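Section 3: Setting up the organizer and the file holder

I'm going to assume you've read Section 2 and the table is where you want it. If it isn't, move it now, because marble is no fun to shift once there's stuff all over it! This section covers the Hutsuliak drawer organizer (the beige one with the little compartments on top) and the mint-green file holder that lives beside it. Give yourself half an hour, more if you're the sort who reads old letters while you sort them. I am.

What you'll need: a soft cloth, a mild soap, a pencil, a sheet of labels (mine came as a pack of 108, which should see me out) and felt pads if your organizer didn't come with any.

Placing the organizer

1. Wipe the table and let it dry. Crumbs are the enemy here — they get under the base and you'll hear them every time you slide the thing.

2. Stick the felt pads to the bottom corners. Press each one and count to five.

3. Put the organizer toward the back and a bit left of centre, drawers facing you. Leave the front of the table free for whatever you're working on. 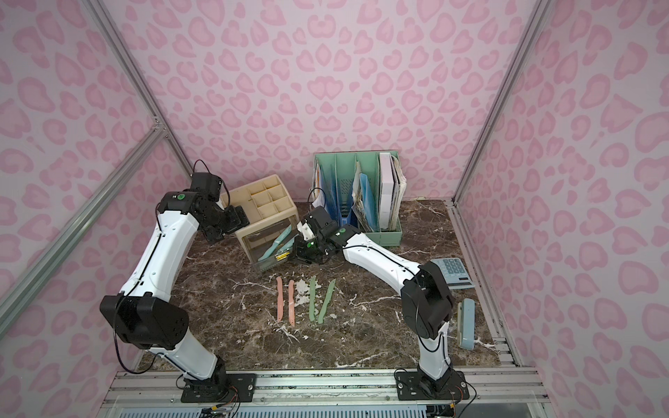

4. Pull each drawer out by its handle, slowly, then push it back in. It should stop without a clunk. If it sticks, take it right out and check the runners for packing tape. Mahnaz Mazandarani wrote in about a drawer that wouldn't close for a week, and it was a silica sachet.

5. Keep the shallow drawers for small, flat things. I put stamps and paper clips in mine, and the spare keys go right at the back.

CAUTION: Pull by the handle only. The translucent fronts can crack at the corners if you pry them with a fingernail or a ruler. 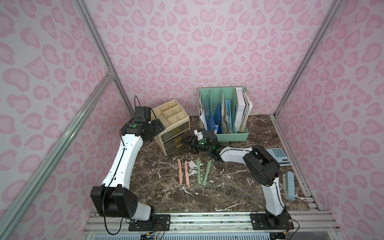
6. If you're using labels, pencil them first and live with them for a few days. My first set was all wrong (who keeps batteries next to erasers?) and peeling them off took longer than the rest of the job.

Cleaning the plastic

Cream plastic shows everything. I do mine with a damp cloth and a drop of soap, then a dry cloth straight after. Run a cotton swab down any narrow slots or ridges, where the dust packs in and goes grey. Please don't use scouring powder. Natália Kopecký tried it on hers and the shine never came back.
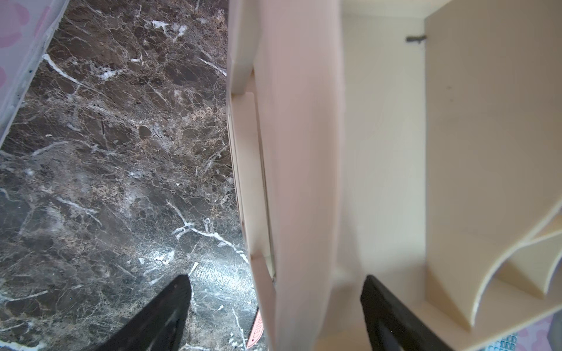

Fig. 3. Cream plastic close up, with a narrow ridged slot, on the brown marble.

NOTE: Small scuffs are normal. I've stopped fussing over them.

Filling the file holder

7. Stand the holder to the right of the organizer, close to the back wall. Check you can still get every drawer open.

8. Start with your thickest binder and put it at the far right. Folders go in the middle, and the skinny bundles of loose paper at the left end where you can grab them.

9. Stop before it's jammed. You want to be able to lift a folder out with one hand.

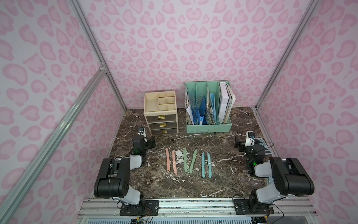

Blue folders are my bills, by the way, and the paler one is warranties, but use whatever colours you've got. If you're down to floppy loose sheets, clip them together before they go in or they'll slump and crumple at the bottom.

10. Fill the top tray last. I'd leave it alone until the drawers are sorted — it's far too easy to dump everything in those little squares and call it done.

For the pen rack and the Fokodau lamp, go on to Section 5.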